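Gristik sets budget for second pair of hand-held grippers

Apr 27, 2025

Gristik has agreed a budget for new equipment at its Pulutitz site, where staff are recording everyday handling jobs to train robot arms. The money will pay for a second pair of hand-held grippers, spare fingers and cables, and a second work table. Orders will go out once the last of the quotes is in, and the new table should be in use by August.

The site has one table at present. An operator stands at it with a gripper in each hand and works through a list of short tasks, most of them to do with picking up small goods and putting them into trays or boxes. The recordings are then used by Mollel, the firm's software partner, which is building the control system for the arms.

The list now has 16 tasks. Phone cases and clear plastic containers are among the items used, and both were kept on the list at the last review even though see-through plastic is harder for the cameras to pick out than card or painted metal. Customers who pack phone accessories had asked for them.
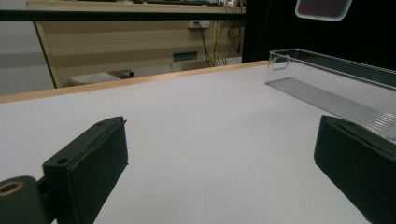
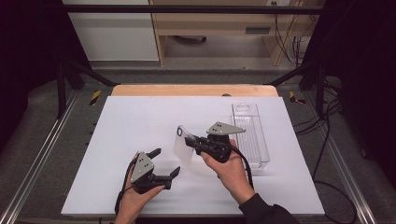
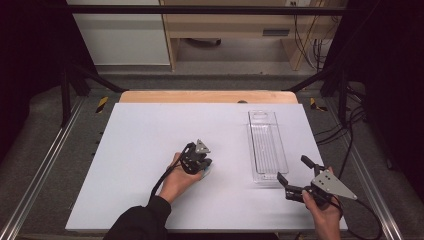

The hand-held grippers and the clear plastic container at the Pulutitz table.

Gristik looked at buying a complete robot cell this year and decided against it. A cell would have taken most of the equipment money for the next two years, and the firm would have had to pay for guarding and floor works on top. Hand-held grippers cost far less, can be mended on site and do not need a trained programmer to set them up. The question of a cell will come back when the next budget is drawn up.

Quotes for the grippers were asked for from 3 suppliers. Gunder, which made the pair now in use, has offered the same model with a longer warranty and a set price for spare parts. The other bids are still being compared. Gristik said it would prefer to stay with one type of gripper so that fingers and mounting plates can be swapped between pairs, but that it had not ruled out a change if the price was right.

Running costs have also been looked at more closely than before. Finger pads and cables are the parts replaced most often, and until now they have been bought as they were needed, with delivery charged each time. From this year they will have their own line in the budget and will be ordered in bulk. A small sum has been put aside for test items too, as cases and containers get scratched with use and have to be replaced.

The second table will be the same height as the first and will have a white board laid on top in the same way. Mollel asked for the two to match so that recordings from either one can be used together. The curtains and overhead lights will be priced separately.

No new posts are planned. Staff already trained on the first table will be shared between the two, with shorter turns at each. Suppliers who wish to quote for the table frame or the lighting can ask the Pulutitz office for the measurements.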